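Breltby hand-held collection: gallery

Selected views from the March collection block of the Breltby project. The block produced 234 accepted episodes from 8 operators, recorded with paired hand-held grippers at the Jedetti building. Hardware was assembled by Wamell; the episode format and the acceptance checks are ours. Questions about the rigs go to Benjie Estrella, questions about the data to Hae-won Hwang.

Captions give the station and, where relevant, the note entered in the log by the operator or reviewer. The page will be extended when the second block has been reviewed.

Window station

Marker cube held up beside the large courtyard window, seen from one gripper, with part of the other to the left of the cube. The glass returns two reflections of the cube, both with black square patterns, and two of the ceiling lights. 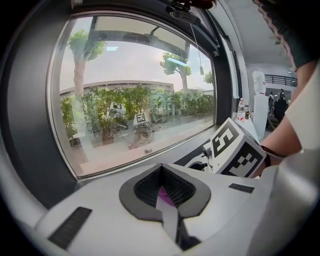

Reviewer's note (Ro-un Ha): reflected markers can pass the detector's size test. Episodes from this station are checked by hand for pose jumps before acceptance, and any detection that lies inside the window outline is discarded.

Notes on the block

Each session opens with the cube in view of both grippers, so that the two tracks can be placed in one coordinate system. The operator then lowers the cube and starts the task on the tone. A session closes the same way. If the opening and closing alignments differ by more than 4 mm, the whole session goes back to Soon-im Hong for a second look – most of these were recovered by solving again from the closing alignment alone.

Exposure was locked per station after the first morning. Automatic exposure gave smoother pictures near the windows but washed out the cube faces whenever the gripper turned towards daylight. Hernán Benavides has the settings for each station.

The target for the second block is 100 further episodes, all two-handed. Stations with glass behind the work area will be kept in the plan, as the policy trained on the Yang set alone loses track of its own grippers near reflective surfaces.

Station plans and the current checklist are on the project drive under Breltby, collection.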